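4.2 House rules for glove sessions

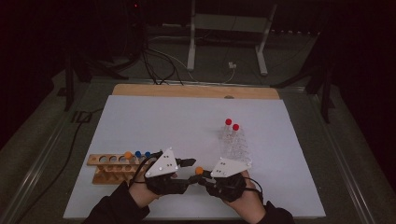

Page last changed: November, by Tianyou Xia

Figure 4. Moving capped tubes between a wooden rack and a clear plastic one, wearing the instrumented gloves.

I'll admit I came to this section grumbling. When Ghazal Zarei first asked us to write down rules for the glove work, I figured we had maybe two worth writing. We ended up with a page and a half, and I now use it more than anything else we wrote at Arnton (the full text is in the appendix, under the name Hunex, which was Farhad's idea and stuck).

The rule I push hardest is about the handover. In Figure 4 a tube with an orange cap is between the two gloves, and that's exactly the moment where people's habits split. Some of us let go early, some hang on with both hands forever. We settled on this: the receiving fingers close first, you hold still for a beat, and then the giving side opens. Takeshi Kikuchi thought the pause looked silly – he still does – but of the 800 handovers we reviewed, 93 had no clear moment of release, and I couldn't label those in any way I'd defend.

Next come the racks. Both stay on the white board for the whole session, and the board itself gets checked against the table before each run. Cap colors go in the log by position, left to right, so orange, blue, blue for the wooden rack in the figure. Don't write "the usual layout." I did that for weeks and regretted it!

Cables get their own rule too. They need slack at the wrist, enough to bend the hand fully, and if one crosses the front of a rack you stop and reroute it. We argued a lot over whether a dropped tube should end the run. Our current wording says keep recording, leave the tube where it lies, and mark the time. I'm not fully sold on it, and Section 4.3 gets into what the Toststead group does instead.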